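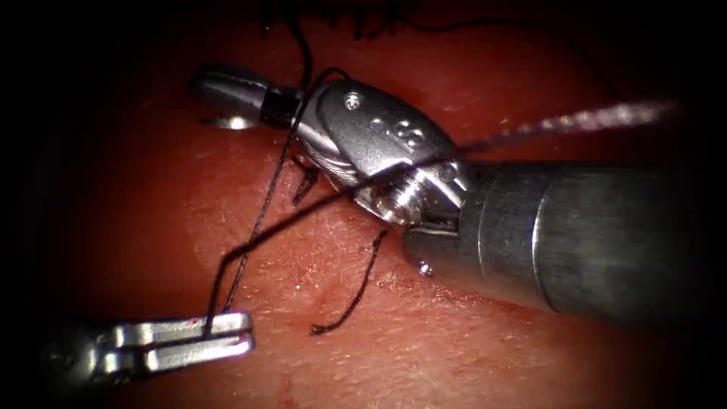
August 1, 2023

Suturing practice, bench 2. Me (Damilola) and Hanne Mäkelä in the morning, Shu-fen Lui after lunch.

Tissue from the Arstead order, second pack. Thawed overnight in the fridge, rinsed twice, pinned over the drape. It dries out fast under the light, so we misted it every 20 minutes. Hanne thinks we should go to every 13 or so and I don't have a strong view. If it gets tacky the thread drags and you get a false idea of the tension.

Thread was the black braided from Vainio, cut to 300 mm. Too long for a short closure. The tail kept looping back over the work and had to be cleared before each bite. Oskari cut his to half that last week and said he ran out before the final knot, so there is a length in between that we haven't found yet. Try 200 mm next time and write down what is left over.

Bites: Hanne's were closer together than mine and sat flatter. Mine pulled the edge up a little on the first two, then better once I stopped tightening before the next pass. Shu-fen redid one knot that slipped.

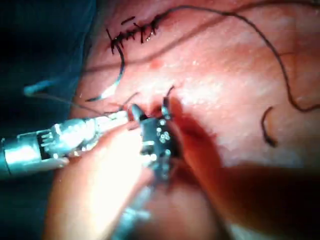

Row of black stitches, with loose thread at the left end and a long strand lying off to the right.

Offcuts are a nuisance. Short pieces stick to the surface and look like stitches from any distance. Lift them off with the fine forceps before anyone scores the row. Don't wipe, it catches the knots.

Light: fine in the middle, poor toward the sides. Seija has a second lamp in the Dekero cupboard, ask her before moving it.

Cleanup: pads bagged and in the cold bin, drape to the wash, tray soaked. Some 100 needles left in the box, reorder before October. The label on the sharps bin is peeling again.

To do
- cut 200 mm lengths, ten of each thread
- ask Stanisau whether their thicker pads come in the same size
- Hanne to type up the spacing notes
- new spray bottle, this one drips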